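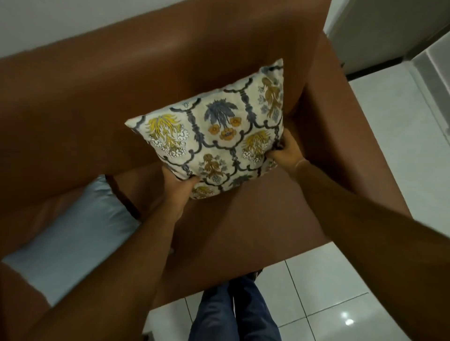 Reading room news, November 2025

Quick one this month, the printer wants everything by noon and half of it came in last night. So, in no order.

The Trellham reading room is going to winter hours. Open at ten, closed at six, same as last year. Late evening comes back in March. Yes we know the late evening is the popular one. The heating in the front half costs what it costs and the boiler is on a timer that only the county can change. We asked. We asked again. They sent a form.

Book returns. The slot in the door is fixed. It sticks a little if you push a big hardback in spine first, so go flat side down and give it a shove. Please no more leaving bags on the step, two of them got rained on in October and one was a full set of the county histories. They're drying in the back office under a stack of atlases. Most will be fine. Volume four won't.

The winter read. Votes are in and it's the sea voyage one, by a long way. 52 slips in the box, which is the most we've had for anything including the time we asked about the coffee. Copies are on the low shelf by the desk, blue sticker on the spine. Seven copies to start, more coming from the Caldeira branch when they've finished with theirs. If you're a fast reader please take one early and bring it back early. If you're a slow reader there's a large print and an audio version, ask, they're kept behind the desk becuase the discs walk off.

The talk about it will be after New Year, date to follow. You don't have to have finished. Last winter I'd say half the room hadn't and it was a better evening for it, there was a proper argument about the ending between people who hadn't got to it.

A few of you asked what to read if the voyage one isn't your thing. Fair. It starts slow, there's a lot of rope. Things that have been going out and coming back with nice comments on the slip:

The short stories about the ferry town. Small book, fits a coat pocket, each one is a bus ride long.

The gardening diary. One entry a day for a whole year. Several people are reading it in step with the calendar, so if you borrow it now you'd be starting in the dull bit. Compost mostly. Stick with it.

The big one on the history of salt. Heavier than it looks. Good on the middle ages, skips about after that.

Anything off the crime trolley. The trolley has been re-sorted by author at last, no more by color. Sorry to the person who liked it by color.

Catalog. We're moved over to Flilix now, the old system is switched off for good. Your card number is the same. Your PIN is not, it's been reset, and the new one comes in the mail. If yours hasn't shown up come to the desk with something with your name on it. Holds did carry over. Reading history did not, and that one stings, I had mine going back years and used it to stop myself borrowing the same lighthouse mystery again. Write yours down somewhere. A notebook works. The Flilix phone thing works too but it logs you out every time you look away from it.

If the screen says an item is "in transit" that means it's in a crate. It does not mean the crate is moving. Give it a week before you ask us.

Onen Books on the corner are doing the secondhand table again, out front when it's dry and inside by the register when it's not. Paperbacks are a dollar, hardbacks two. They'll take donations too, but clean ones please, and no encyclopedias, they've been very clear on the encyclopedias. Part of the money comes to us for the childrens shelves, which need it. The picture books get read to bits, literally, we're on our third copy of the bear one.

Story hour is still mornings, still in the back, still free. Sit on the floor or don't. Bring socks, it's a cold floor. We're reading the snow books in whatever order they get picked, so expect the same one several times running.

Quiet corner. It is meant to be quiet. Calls outside please, also videos, also the game with the coins. Eating is fine if it's not crunchy.

Writing group is full at the moment. There's a waiting list on the clipboard. If enough names go down there'll be a second group after the holidays, probably afternoons. No experience needed and you don't have to read out loud, though people mostly end up doing it.

Lost and found: one green glove, a reading lamp the clip-on kind, a library card from a library none of us have heard of, and a bookmark with pressed flowers that somebody must be missing. It was in the salt book, page near the end, so well done whoever you are. All in the drawer until the end of the year and then the glove goes to the charity box.

Next issue after the holidays. Anything for it, hand it in at the desk or put it in the box, and please write clearly, I spent a good ten minutes last night on a word that was "Tuscany."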